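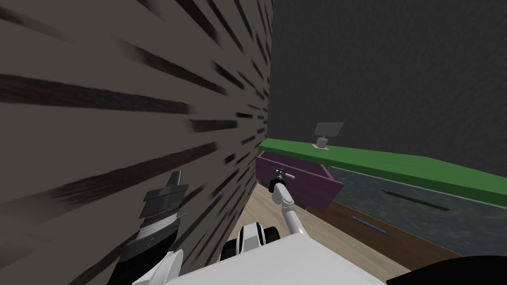 Clarnbridge ward by-election -- polling station check, Skenell Hall

1. Ramp and side door clear. Yes. Door is stiff.
2. Ballot box sealed and seal number logged. Yes. 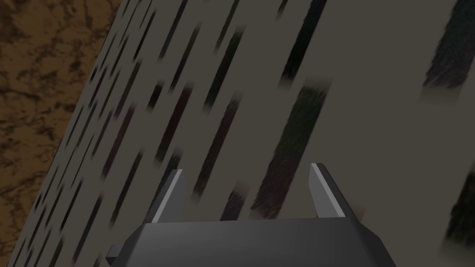

3. Register matches the issued total of 3,856 electors. Yes, second copy checked by Lowri Vaughan.
4. Voting booths: 7 ordered, 6 fit for use. One has a broken shelf -- replacement due from Lutdale before 9 pm tonight.
5. Party posters removed from the railings. No. Two left by the gate. 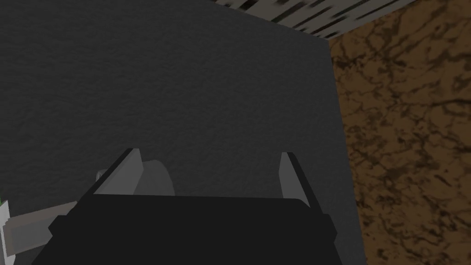

Cledwyn Rosser: Posters are down now. Please mark item 5 as done.

Last updated: January
Contact the elections office | Back to top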